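Inicio > Asistencia > Manuales > Brazo doméstico Givotness > Puesta en marcha
Publicado el 6 de junio de 2021 | Redacción técnica de Givotness
Compartido 72 veces | 2 comentarios

Sección 621. Tareas de cocina y baño: barras, toalleros y superficies cercanas

Esta sección explica cómo preparar el brazo Givotness para trabajar junto a barras fijas, toalleros y tiradores largos. Se aplica al paño de microfibra y a la pinza de serie. Para suelos, cristales y vajilla, consulte las secciones correspondientes.

Antes de empezar conviene saber qué puede hacer el equipo y qué no. El brazo pasa un paño por una barra recta, cuelga una toalla pequeña si se le entrega bien colocada y retira un paño ligero de una barra. No friega, no escurre y no dobla. Tampoco distingue con fiabilidad una mancha de una veta o de un reflejo, de modo que la decisión de repetir una pasada corresponde al usuario. Quien espere dejar la casa sola con el brazo en marcha debe esperar a otra generación de equipos.

Preparación de la zona

1. Retire de la encimera los objetos de vidrio, los cuchillos y todo lo que pueda volcar con un roce.

2. Quite de la barra toallas, ganchos y accesorios colgantes. El programa de aprendizaje necesita la barra despejada en todo el tramo que se va a limpiar.

3. Compruebe a mano que los soportes están firmes. Si la barra gira o tiene holgura, apriete los tornillos del soporte antes de continuar. El brazo interpreta una barra suelta como un obstáculo móvil y se detiene.

4. Encienda la luz de trabajo y apague los focos que incidan directamente sobre la barra. En acabados oscuros y brillantes, el reflejo alargado puede confundirse con el borde de la pieza.

5. Coloque la base del brazo sobre una superficie plana y fije las mordazas. No use la propia barra como punto de apoyo ni como anclaje de la base.

Nota: en las instalaciones con guía de pared Sobczak, la base ya está fijada y puede pasar directamente al aprendizaje de la barra.

Aprendizaje de la barra

6. En la aplicación, abra Tareas > Barra o toallero > Nueva.

7. Acerque la pinza a la barra en modo guiado, con el paño sin montar. Deje el primer punto de aprendizaje en un tramo libre, lejos de los soportes.

8. Gire la muñeca hasta ver en la pantalla la barra completa en anchura y al menos un soporte. Si solo aparece la barra, el equipo no podrá calcular la separación respecto al panel.

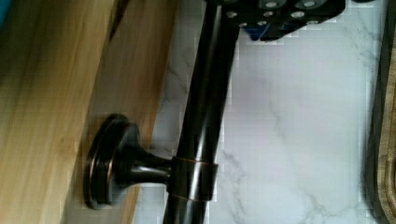 Figura 1. Vista desde la muñeca: barra oscura con su soporte redondo sobre el panel de madera y la pinza junto al tramo superior.

9. Pulse Marcar barra y siga con el dedo, en la pantalla, la línea de la barra de un extremo al otro. Una barra que se vea inclinada en la pantalla no impide el aprendizaje: la aplicación corrige el ángulo.

10. Pulse Marcar soporte y toque el centro de la base redonda. Después toque el collar por el que pasa la barra. Son dos marcas distintas y hacen falta ambas. Si se omite la del collar, la pinza tratará de deslizarse por encima y se detendrá por exceso de fuerza.

11. Repita el paso 10 en los demás soportes, desplazando la muñeca cuando no quepan en pantalla.

12. Marque como Zona prohibida cualquier tabla, bandeja u objeto que vaya a quedarse sobre la encimera. El equipo no reconoce por sí mismo una tabla apoyada de canto o arrimada a un lado.

13. Pulse Guardar y ejecute un recorrido en vacío, sin paño.

PRECAUCIÓN: no introduzca los dedos entre la barra y el panel durante el recorrido en vacío. El espacio es estrecho y la parada por contacto tarda un instante en actuar.

Superficies claras con veta

Las encimeras de mármol o de aspecto similar plantean una dificultad conocida. Las vetas grises finas pueden registrarse como suciedad y provocar pasadas repetidas sin necesidad. Para evitarlo:

14. Abra Superficie > Patrón y elija Piedra clara.

15. Limpie la superficie a mano antes de tomar la referencia. Lo que esté presente en ese momento quedará guardado como parte del dibujo y el equipo lo ignorará en adelante, incluidas las manchas.

16. Tome una referencia con la luz habitual y otra con la luz de trabajo.

Nota: la calidad de imagen baja cuando la conexión es débil. Si los bordes de la barra se ven a cuadros en la pantalla, acerque el enrutador o use el cable. No tome referencias con la imagen en ese estado.

Primera pasada con paño

17. Monte el paño seco y compruebe que no sobresale por los lados de la pinza.

18. Seleccione Fuerza baja. En los acabados envejecidos, el metal puede mostrar un tono cobrizo en los cantos, y una fuerza mayor aumenta el desgaste. El equipo no percibe la diferencia entre suciedad y pátina.

19. Inicie la tarea y permanezca junto al botón de parada hasta el final.

20. Revise la barra. La zona contigua a los collares suele quedar sin limpiar, al igual que la cara orientada hacia el panel. Termine esos puntos a mano.

PRECAUCIÓN: no aplique productos abrasivos ni desinfectantes clorados con el brazo. No pulverice líquidos sobre la pinza ni sobre los tornillos de la carcasa.

Colgar y retirar una toalla

Esta función sigue en fase de prueba. Se incorporó en la versión de febrero y se mantiene desactivada de fábrica. Funciona con toallas de mano finas, dobladas previamente por el usuario y entregadas a la pinza por el borde doblado. Con toallas de baño, el peso desplaza el agarre y la tela suele acabar en el suelo.

21. Active Funciones en prueba > Textil.

22. Entregue la toalla a la pinza y espere la señal sonora antes de soltarla.

23. Si la toalla queda torcida, retírela a mano. La orden Recolocar solo sirve cuando la toalla cuelga por ambos lados de la barra.

24. Para retirarla, indique el punto de agarre en la pantalla. El equipo todavía no lo busca solo.

Avisos frecuentes

Barra no encontrada. Hay un reflejo o un objeto delante. Cambie la luz y repita desde el paso 8.

Separación insuficiente. La pinza no cabe entre la barra y el panel. Limpie solo la cara exterior; no fuerce el recorrido.

Fuerza excedida en collar. Falta una marca de soporte o la barra se ha movido. Vuelva al paso 10.

Patrón desconocido. La encimera ha cambiado de aspecto respecto a la referencia. Repita los pasos 15 y 16.

Compatibilidad

Los paños Inadari se montan sin adaptador. Los cabezales Dandumham de la serie anterior necesitan el aro de ajuste y no admiten la función textil. Tras cambiar de cabezal, repita el recorrido en vacío del paso 13 con cada barra guardada.

Categoría: Guías de instalación / Robótica para el hogar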